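Protokoll unseres Treffens vom 2021-01-13, Lesekreis Kurkberg

Geschrieben von mir, Ngân Nông, weil ich beim Losen wieder Pech hatte (nächstes Mal ist bitte jemand anders dran!). Wir waren zu siebt per Video, angefangen haben wir um kurz nach sieben, und die erste Viertelstunde ging wie immer für Ton und Tee drauf.

TOP 1: Das Buch
Gelesen haben wir »Zundari«, alle 502 Seiten, na ja, fast alle. Zwei von uns sind im Mittelteil bei der Schiffsreise hängen geblieben, und ich kann das gut verstehen, ich habe da auch quergelesen. Der Anfang in der Hafenstadt hat allen gefallen. Gestritten haben wir über das Ende: Die einen fanden es mutig, die anderen einfach zu schnell erzählt. Ich gehöre zu den anderen und bleibe dabei!

TOP 2: Kasse
In der Kasse sind 129 Euro. Davon bezahlen wir die Gebühr für den Videoraum bis zum Sommer, der Rest bleibt liegen, bis wir uns wieder im Café Tiêu treffen können. Einstimmig beschlossen.
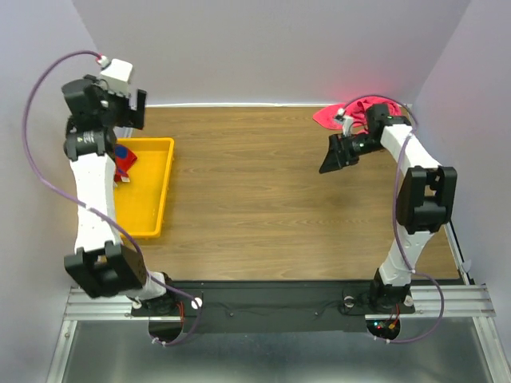 Lesezeit: 2 Minuten

TOP 3: Nächstes Buch
Zur Wahl standen drei Titel. Gewonnen hat »Winter in Okargate« mit vier Stimmen, das ist ein schmaler Krimi und nach dem dicken Brocken genau richtig, finde ich. Die Buchhandlung am Markt bestellt auf Zuruf und legt die Bücher zum Abholen an die Tür. Wer eins möchte, schreibt mir bis Ende Januar, dann mache ich eine Sammelbestellung.

TOP 4: Bücherschrank
Die Tür vom Schrank am Bahnhof klemmt immer noch. Ich rufe noch mal bei der Gemeinde an. Bitte stellt bis dahin keine Kisten davor, das Papier zieht sofort Feuchtigkeit!

TOP 5: Sonstiges
Die Frage nach einem Hörbuchabend haben wir vertagt, es war schon nach neun und zwei mussten weg. Der Link fürs nächste Treffen kommt per Mail.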